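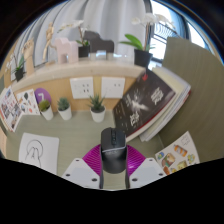 Ilse Schouten wrote that I was being unfair to the Ciralau route, that visitors need a story to follow from one stop to the next, and that a brochure which says "we don't know" at every bend will stay in the rack. Read that out first. It's the best objection I've had and I'd like the room to have it in mind before I start.

Then say: I agree with her about the rack.

Opening

The route as sold: 33 kilometers by car from Hastulholm to the Borbély monument, through Ciralau, "in the footsteps of the retreating garrison." Ask who has driven it. Ask who got lost at the quarry turn. (Pause, let them complain. Everyone complains about the quarry turn.)

My claim for tonight is small. I think the garrison retreated. I think some of them ended up near where the monument is. I don't think there is any good reason to believe they took the road in the brochure, and I think the brochure has been repeated so often that people now quote it as a source.

The road

The current road between Hastulholm and Ciralau runs along the valley floor. Ask the obvious thing: was it there? The oldest map I could find in the county reading room shows a track on the ridge, well above it, and wet ground below. Maps from that time are often wrong, so I won't hang everything on one sheet. But if you want me to believe that tired men with carts went through a marsh when there was a dry track over their heads, I'd like to see something on paper.

What gets offered instead is the name Soldiers' Ford. Slow down here. The name first turns up in print in a walking guide from between the wars. Before that the farm deeds call it the lower crossing. Could the local people have said Soldiers' Ford all along and never written it down? Sure. You could say that about any name anywhere.

Don't get dragged into the musket ball. If someone brings up the musket ball: it was found in a garden, it has no find record, and people hunted on that land for generations.

The monument

Directions for those who haven't been. Leave Ciralau on the Borbély road, left at the chapel, park on the grass side and not in the farm entrance. The monument is up the path behind the cemetery wall. In wet weather wear boots.

It has 295 names on it. The panel beside it says they "fell on this spot." Read the panel wording aloud, twice if needed, because people remember it as something softer.

The parish burial register for Borbély has 107 entries that can be tied to the fighting. Now, a register can be incomplete, and men get buried in other places or in no place that was written down. I'm not saying the other names are made up. I'm saying the monument was paid for by subscription, families from the whole district sent in names, and the subscription notice asks for men lost "in the late war," with no mention of Borbély at all. That notice is in the newspaper, anybody can go and read it. So you have a district memorial that happens to stand in Borbély, and a panel put up much later by someone who took it for a battlefield marker.

Does it matter? I get asked this a lot, usually kindly. It matters to the people who come looking for a relative and stand in that field thinking this is where it happened. One man told me he had scooped up some soil to take home. I didn't know what to say to him and I still don't.

(If time is short, skip straight to the audio tour.)

The audio tour

Havari put out the phone version in September. Credit where it's due: the sound is clear, the turn at the quarry is finally explained properly, and it works without a signal. The trouble is the voices. There's a "letter from a corporal" at stop 3 which is very moving. I wrote to ask which archive it was in. The answer was that it was "inspired by letters of the period." Fine, then say so at the start of the stop. At the moment it comes right after a real quotation from the commander's report, same actor, same tone, and no listener could tell which is which.

I've also been told the drive has brought more visitors to Ciralau. Maybe. The bakery says yes and the inn says no, and the only numbers I've been shown came from the people selling the tour.

What I would do

Keep the drive. It's a nice drive. Call it a drive between two places connected with the retreat, and drop "footsteps."

Change one sentence on the panel. Draft wording: "This monument remembers men of the district who died in the war. Some are buried nearby." I'm not attached to it, and somebody here can surely write it better.

Put the ridge track in as a walk, marked as a possible route. I want to be careful here as I'd be doing the same thing I'm complaining about if I called it the real one. The ridge has one old map going for it and common sense, and common sense has been wrong about this war before.

Back to Ilse

She's right that people want a thread. I would just like to test whether they'd put up with a thread that has gaps in it. My guess is that they would, but I haven't tried it, so leave that as a guess.

Questions

Likely ones: the musket ball (see earlier). The oak with the carving (it's a boundary mark, bring the deed copy). Whether I've talked to Havari (yes, by mail, they were polite). Whether the commander's report can be trusted on distances, to which the answer is no, he was explaining a defeat to his superiors.

Bring the photocopied ridge map and the spare reading glasses. Hall wants the chairs stacked by ten.

Notes last changed December 29, 2021 | Contact | Copyright: text may be copied for local history use with credit | Back to top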